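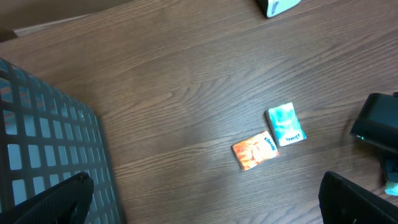

By Sherif Ghoneim, Iston Library Service
Filed under: Community, Health

The Iston Library Service will open its winter wellness desk at the Brovent branch in November, extending a program that began last year at the Flimden branch. The desk will offer printed advice on colds and flu, a quiet place to sit, and small supplies such as pocket tissues and hand wipes at no charge.

The Flimden desk served 2000 visitors in its first season, according to the service's annual report. Most asked for help finding a clinic or reading the label on a medicine. A smaller number came for the evening talks, which will continue this year at both branches.

"Residents told us that they wanted plain information close to home," the report states. "The Brovent branch has the space and the parking to provide it."

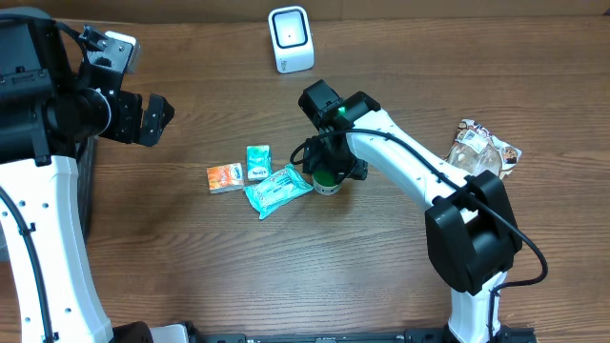

Funding for the second desk comes from a grant of $15,000 awarded by the Negussie Fund, which supports public reading rooms in the county. The grant covers staff hours, printing and supplies through the end of March. It does not cover vaccinations, and none will be given at either branch.

Patrons may take up to two items per visit. Schools and senior centers that wish to receive a larger supply should apply in writing to the Brovent branch manager — requests for more than 200 items will be referred to the main office.

The desk will be staffed from 2 p.m. until closing on all days that the branch is open. Talks begin at 6 p.m. in the ground floor meeting room, and seating is limited. A schedule of speakers will be posted at the checkout counter and on the library's events page. Large-print copies of all leaflets are available on request.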